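About Indthorpe

Indthorpe is a small machine shop that fixes, scrapes and occasionally apologises to old lathes and milling machines. We also make replacement parts for them, mostly the ones the original maker stopped stocking in some year before we were born.

We began in a single garage in Cuvton with 2 lathes, one of which ran. The second was bought for spares and turned out to be the better machine, so the roles were swapped and no hard feelings. We moved to the Unberg unit one July, in a heatwave, with a hired forklift and a poor grasp of doorway heights.
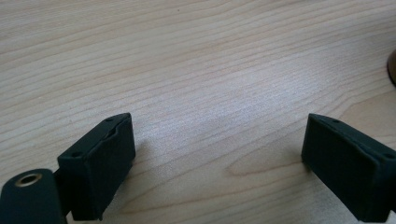
Most of our work is feed screws, nuts, gibs and change gears. Our parts list runs to 1,534 items, all drawn up in millimetres and inches, as the people who write to us hold strong views on both. If yours isn't listed, send us the worn one. A sketch is fine too, though please put some numbers on it.

We rebuild whole machines as well - slowly. A full rebuild comes with a test report, fresh paint in any colour you like, and the original chips left in the handwheels unless you say otherwise.

The shop is open weekdays and closed for the holidays from 30th December. Parcels can be left next door at Woldemariam Upholstery, who have been very good about the weight.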